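Search this site Go

Grey leaves and red marble: the tool corner at Skelcombe

I have been promising a proper look at the tool corner for so long that several of you have stopped asking, which is very polite of you and also made me feel dreadful. So, with apologies for the wait and a warning that I do go on a bit, a small gallery of the corner as it stands now, with its leafy walls and its dark red top, and a few words about how we came to choose it all.

If you have only just found us, Skelcombe is the old dairy building behind the house, long and low and with a door that sticks every May without fail. We do repairs and bits of making in it, and until last winter the whole of it was painted the sort of cream that makes you want to go home. Rehema Minja took one look and said we might at least have something nice to rest our eyes on. She was quite right, and I have told her so more often than she would probably like.

I'll begin with the screwdriver, because it's my favourite thing in the whole place and I'm the one writing the page. 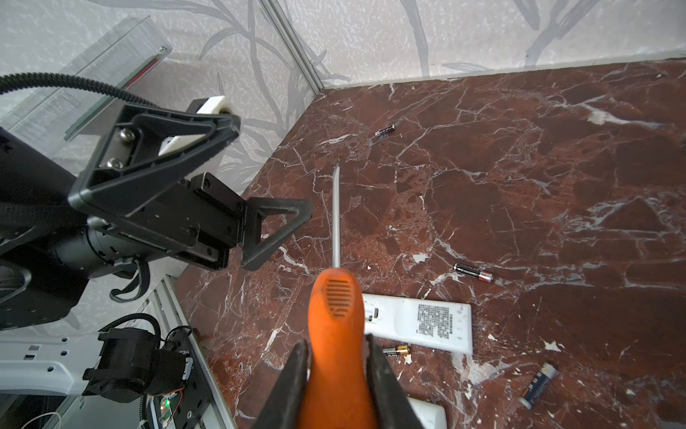

Words by Thilini Talukder, with a good deal of help on the wallpaper from Rehema Minja
Filed under: Rooms, Tools

Isn't it cheerful? I have a real weakness for a bright orange handle. You can put it down in the middle of any amount of muddle and find it again, and against the dark stone colours it looks almost like a piece of fruit. The ridged oval patch is for your thumb, and once you've used a handle with one you do notice when it's missing. My father's screwdrivers all had smooth wooden handles, beautiful things, and I dropped every one of them on my foot at some time or other.

It came from the ironmonger's in Cosville, the one beside the bridge with the bell that doesn't ring, and I had gone in for picture hooks. I came out with the screwdriver and no picture hooks. I went back for those on another day and came out with a dustpan.

Now, the walls. Rehema had wanted leaves from the very beginning, and I had wanted anything but, having grown up with a bathroom full of enormous green ferns that seemed to be leaning in to listen. We sent off for samples and ended up with more than 30 of them pinned along the passage, and everybody who came to the door for any reason was marched past and made to vote. The postman liked a stripe. My sister liked nothing at all. The one we both kept wandering back to was a pattern called Barredo, all tall grey stalks and long thin leaves on an off-white ground, with a sort of speckle in between so that the pale parts aren't flat. It's leafy enough for Rehema and quiet enough for me, and it has gone on the back and both the sides. 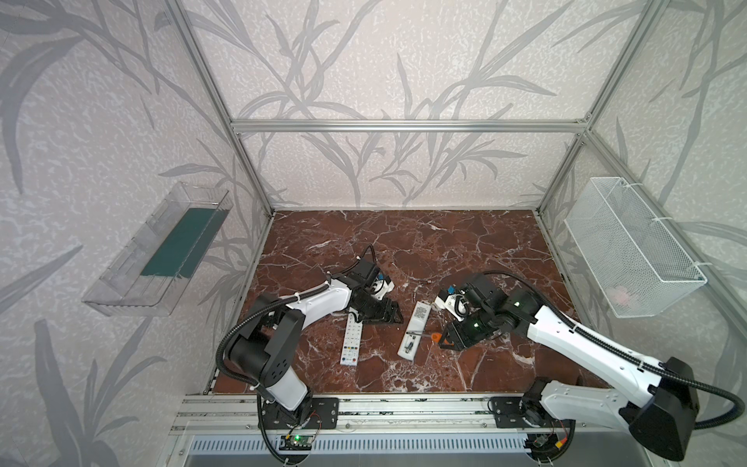

The paste was another story. We mixed it far too thick on the Sunday and had to throw most of it out, and then ran short just before tea with one wall still to do and the shop shut. If you are papering a small space with three sides to it, do please buy more paste than you think you need, and start in the corner you'll look at least. We started in the one you look at most, naturally. I know where the join is and I'm not going to tell you.

I'm also very fond of the storage, modest as it is. There's a clear plastic tray up on the left-hand wall with a dark teal-green liner in the bottom, and a white wire basket on the right, held on with white cable ties. Rehema was all for brackets and I was all for getting it finished before supper, and you can tell who won. The ties have given us no trouble whatever and I feel rather smug every time I walk past. There's something small and pink in the basket too, just about visible through the mesh, and that's staying where it is.

The liner is the one bit of colour I chose by myself. I cut it at the kitchen table with the dressmaking scissors (my mother's, and I've been told off about it since) and it took me two goes, the first being beautifully neat and an inch too short.

And then the top! I'd better own up that I fell for the top before any of the rest was settled. I saw the pattern in the Storovby catalogue, a deep reddish brown with pale veins running every which way like the cracks in an old glaze, and I carried the page about in my handbag until it went soft at the folds. Rehema thought it would be too much with the leaves. I thought so as well, privately, but I had carried it about for such a long time by then.

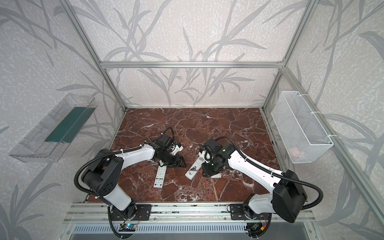
Leaves behind, veins below, and the two of them getting along nicely.

I needn't have fretted. The grey in the paper and the pale grey in the veins seem to speak to one another, and the red keeps the whole corner from looking chilly. The silver bars of the frame help as well, I think. I had a mad half hour of wanting to paint them, a soft green to go with the liner, and had the tin open before I was talked out of it. The tin has since gone on the back gate, where it looks lovely.

The one thing I'd say against a veined top is that it's a terror for swallowing small screws. Put a little pale one down among all those white lines and you may as well have thrown it in the hedge. I keep a saucer in my apron pocket now and tip everything into that, and Rehema uses a jam jar lid. Wipe the surface with a damp cloth and then a dry one, and don't bother with polish, as it only makes smears that you'll be chasing until bedtime.

One more of the corner to finish.

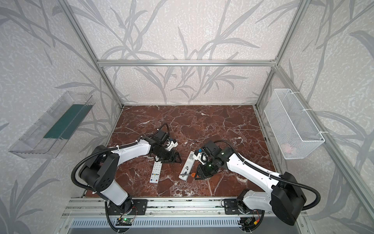

Paper, paste and other questions

Several people have written to ask whether we have any of the paper left over. We have five short lengths, none of them long enough for a wall but perfectly good for lining drawers, and I'd be glad for them to go to someone who'll use them. Do say which you'd like it for, as I'm nosy.

For those who asked about the passage, yes, the samples are still up.

86 comments Share this page

Contact us | © Skelcombe | Back to top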